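Gallery: The Ping-Pong Corner, Before and After

Posted 1/2/19

Well, we finally did something about the games end of the basement! If you've been following along you know it started as a dumping ground (paint cans, a broken treadmill, eleven years of somebody's magazines) and I kept promising pictures. I took way too many, so most of them are staying on my computer, and the gallery has ended up being one picture and a lot of me talking. Sorry to anyone who came for the treadmill.

A quick word on the table itself. It's the old Heltier we bought from the Kwiatkowski family when they moved, and it weighs a ton. Þórarinn Blöndal came over with his van and we got it down the stairs in two halves, with only one dent in the drywall, which I'm blaming on him. The net is new. The paddles are a mix, and two of them are older than my kids. 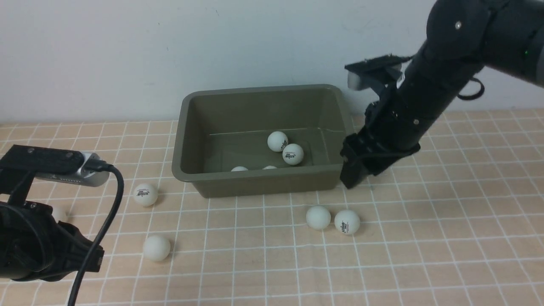

Balls are the thing I get asked about most, mainly by people who have stepped on one. For years ours lived in a shoebox, and the shoebox lived wherever it was last kicked. Then Wiesława Adamczyk told me to quit fussing with lids and nets and drawstring bags and just get a wide plastic tub, and she was right. I went with an olive-colored one with rounded corners and sloping sides, so you can toss a ball at it from a little way off and have a decent chance. A decent chance, I said! There are plenty on the tabletop too, and that's pretty much how it goes at our house. They're all white, some with a little black logo showing, and I've quit trying to keep the good ones apart from the cheap ones. I like the peachy color with the thin white grid under them — it's cheerful against a plain white wall, and a white ball shows up on it nicely.

A few odds and ends, for those who wrote in after the last post:

The shelf is a Stostik, the narrow one. It holds paddles, the spare net, chalk and a radio that only gets two stations. I screwed it to the studs and I'd do the same again.

The floor mats came from Hekik and they smelled like a tire shop for a week. Open a window.

Cracked balls go straight in the trash now. I used to save them for the cat, but she prefers the cardboard from the mats.

Still on the list for February: a better light over the far end, a hook for the broom, and a scoreboard that isn't the back of an envelope. Wiesława says she has a chalkboard in her garage that I can have if I come and dig it out, so I'm going to hold her to that.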